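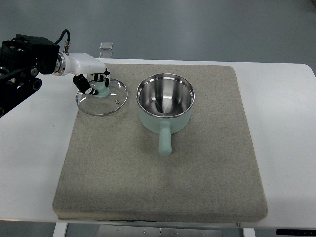
Small Pans, Glass Lids: Fit, Venting and Handling
Speaker notes, Nadja Wieser
Dirkenside kitchenware meeting, October, afternoon session

Slide 1. Title

Name, department, one sentence on scope. The talk covers small saucepans with a single long handle and a loose glass lid. Stockpots and pressure cookers are out. If someone asks about frying pan lids, refer them to Sandamali's session after the coffee break.

Mention that the slides will be in the shared folder. Do not read out the link.

Slide 2. Terms

Rim: the rolled edge at the top of the pan.
Band: the metal strip around the edge of the glass.
Seat: the surface where the two meet.
Vent: the hole in the glass, with or without a metal grommet.
Knob: the grip on top, usually held by one screw from below.

People use "seal" for the seat. Ask them not to for the next half hour. A loose lid rests on the pan. It leaks by design, and how much it leaks is the subject of slides 4 and 5.

Slide 3. The rolled rim

The roll stiffens the top of the wall, gives a rounder pour and removes a cut edge from the user's hand. It also sets where the lid sits. A tight roll gives a narrow seat and the lid slides about when the pan is moved. A wide roll gives a better seat but the pour gets thick and tends to run back down the outside.

The Javen pan went through two rim versions. The first was from 2018 and dripped on every slow pour. Show the drip photo, move on. The later version has a wider roll with a slight flare. Dripping is reduced with water. With milk we saw little change.

Slide 4. Gap measurement

Method: dry pan, dry lid, flat surface. Feeler gauge at four points, handle at the front as the reference. Turn the lid 90 degrees and repeat. If the gap stays at the same point on the pan, the pan is out of round. If it travels with the lid, the fault is in the band or the glass.

We put a thick felt pad on the table for all lid work. It protects the glass if a lid slips, and steel does not ring on it. The pad has some give, so check that the pan stands level before taking a reading. A small pan with a long handle is light at the base and will tilt toward the handle on anything soft.

Sample size in the Mondach trial: 52 lids, one pan design. Of these, 19 were outside our gap limit. Say clearly that this was our own limit and a strict one. All 52 were usable in a kitchen.

Pause here for questions on method. Keep it short.

Slide 5. The vent

The vent lets steam out at a known place, so the lid does not have to lift to release it. With no vent, or a blocked one, the lid rattles at a full boil and starchy water comes out at the rim.

Position matters. Close to the knob, the steam comes up under the fingers. Close to the band, it may end up over the handle, depending on how the lid is turned. A round lid has no fixed orientation, so the user has to look. Advice for the instruction leaflet: turn the vent away from the hand before heating.

The grommet protects the edge of the hole. It also traps residue. Clean it with a soft brush from the underside. Grabner asked whether the grommet could be left out to save a part. My answer was no, and the reasons are in the backup slides.

Slide 6. The knob

Three points to cover.

Height. There must be room for a fingertip on each side without touching the glass. Test with an oven mitt as well as a bare hand. Many knobs pass the first test and fail the second.

Screw. It works loose with heating and cooling. A quarter turn with a screwdriver fixes it. Overtightening puts stress on the glass around the hole, so the leaflet should say "snug" and stop there.

Color. A colored knob and handle in the same shade as the outside of the pan look like a set. Pale shades show cooking stains sooner. Pale green was the hardest to match between parts: the coating on the metal and the molded knob came from different suppliers, and the difference showed under shop lighting.

Slide 7. Setting down a hot lid

Knob up, on a dry towel or trivet, full band contact. Avoid cold stone and wet surfaces. Knob down saves the counter from drips but the lid rocks, and condensate collects in the glass.

A lid leaned against the pan is the usual cause of chipped edges in our returns. Roughly half the returned lids had damage at the band.

Slide 8. Storage

Lid upside down on the pan is fine for stacking if the knob clears the base. Check this on the smallest size, where it often does not. Put a cloth between the knob and the polished steel. Scratches on a mirror finish do no harm to cooking but they generate complaints.

Slide 9. Open items

Repeat the gap trial on a hard surface and compare.
Longer handle on the small pan: tilt test pending.
New wording for the leaflet, draft with Sandamali Gunawardena.

Backup slides: grommet, coating samples, gauge calibration. Show only if asked.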